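Wrapping in cloth: what we learned in June
by Vilja Laaksonen

In the last newsletter I promised to write down how we wrap presents in cloth at our evenings in Stullodstead. Several readers asked for it, and Vy Khổng has reminded me twice, so now I keep my promise. I am sorry that it became a long text. I tried to make it shorter, and each time I remembered one more thing that had gone wrong for me in the beginning.

First, the cloth. You do not need to buy anything new. An old pillowcase, a scarf which you don't wear, the good part of a shirt, all of them can be used. Thin cotton is the easiest, as it makes a small knot. Thick cloth makes a knot like a potato and then the parcel doesn't stand straight. Satin and other shiny cloths look beautiful but they slide, and for a beginner they are quite annoying. I started with satin and I nearly stopped after one evening.

Wash the cloth before and iron it. I know that many people do not like to iron, but the folds from the drawer will be visible on the flat side of the parcel, and they do not go away by pulling. If the edges are loose, a simple hem is enough. Tín Thái cuts his edges with zigzag scissors and does not hem at all. It holds well as long as the cloth isn't washed too often.

About size: put your box on the cloth with its corners pointing to the sides of the square. When you lift one corner of the cloth, it should reach over the top of the box and a little down on the other side. If it only reaches the middle, the cloth is too small, and you should choose a drawstring bag for that present. For a normal book I cut a square of 600 mm, which leaves enough for a proper knot.

The basic wrap goes like this. Lay the cloth with the nice side down and the box in the middle, turned as I explained. Bring the corner nearest to you over the box and tuck the end under it if it is too long. Do the same with the corner opposite. Now take the two corners left and right, pull them firmly, and tie them over the top with a flat knot: right over left, then left over right. If the ends of your knot point up and down instead of to the sides, you have tied it the wrong way round, and it will open in somebody's bag on the bus. This has happened to me, with a jar of plum jam.

Jars and bottles are a little different. A jar stands in the middle of the cloth and all four corners come up. Tie two opposite corners first, close to the lid, then the other two across them. For a bottle you need more length, and I advise to ask Gerardo Palumbo, who does this much better than I do. He can wrap two bottles in the same cloth so that they don't touch, and there is even a handle at the top. I have watched him many times and I still cannot explain it in words.

Some things have no shape, for example a knitted jumper or 500 grams of coffee beans. For these we use bags with a cord. The bag is only a rectangle folded in half and sewn on two sides, with a channel at the top for the cord to run through. Leave the opening of the channel on the side seam. Make the cord longer than you think: when the bag is fully open, there must still be a good piece hanging out, otherwise the cord disappears inside and you have to fish for it with a safety pin. Thắng Tôn ties a knot at each end of the cord, and since I copied this from him I have not lost one.

The cards were a larger discussion than I expected. Where should the card go when there is no tape and no paper? Vy slips it under the knot, and this looks nice if the card is small. Gerardo makes a hole in the corner and threads it on the cord. I prefer to write the card last and put it inside the top fold, with the name side showing. Please let the ink dry fully before it touches the cloth. Red ink is the worst in this respect, and I have one light napkin which will always say half of somebody's name.

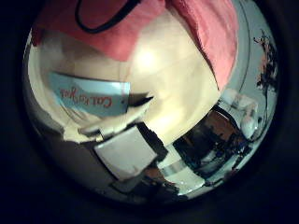
We also talked about whether you should ask for the cloth back. In my family at home in Finland we would find it a bit strange to ask. Tín says that in his house the same cloths have been going between him and his sisters for 10 years, and everybody knows which are whose. For people who are not used to it, I write one short line on the back of the card: "The cloth is yours, or bring it back with something in it." So far I received back seven, and one of them had a very good rye loaf in it.

When everything is finished, please don't put the cloths away with the knots still in them. Untie them, shake them out and lay them flat or roll them. The cords can be wound around two fingers and kept together in a jar. Small cuttings are useful too. I fill pincushions with them, and Vy uses the longer strips to tie up her tomatoes.

A few practical notes for the next evening. We begin at 7 and the door on the garden side will be open. Bring one square of cloth, ironed if possible, and one thing that you find difficult to wrap. Last time Thắng brought a teapot with the lid on, and it took three of us. Scissors and thread are there already. If you have blank cards at home which you will not use, we are glad to take them, also if the envelopes are missing.

Gerardo has agreed to show the two bottles slowly, step by step, and I will try to draw it for the next newsletter. If your drawings are better than mine, please tell me before then.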